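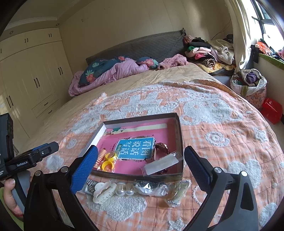 A reply to my last post says the whole point of selling up before a move is to be ruthless, and that anything under a fiver should go straight in the bin. I've tried it that way and regretted it, so I'm doing this one slower.

---

The flat in Lykkegaard is 43 square metres. The one we're leaving is nearly twice that. Friday is the van.

---

Quote from Korden was 2,000 with packing, 1,034 without. We're doing our own packing.

---

Books first. They're easy to sort and they stack. I keep the boxes small – a large box of books can't be lifted by one person and the bottom goes on the stairs.

---

Zutex tape is fine on new cardboard and useless on boxes that have been used before. It peels off overnight. Bought 2 rolls of the brown paper sort.

---

Small things off the bedside table go in last, in an open box that travels with me. Otherwise I'm hunting for a watch at 7 in the morning.

---

The Skandville wardrobe won't come apart. The back panel is glued as well as nailed. It's listed as free to collect, ground floor, bring a second person.

---

Three messages about the wardrobe so far. All of them asked if I deliver.

---

Kitchen tomorrow. Keeping the kettle and two mugs out.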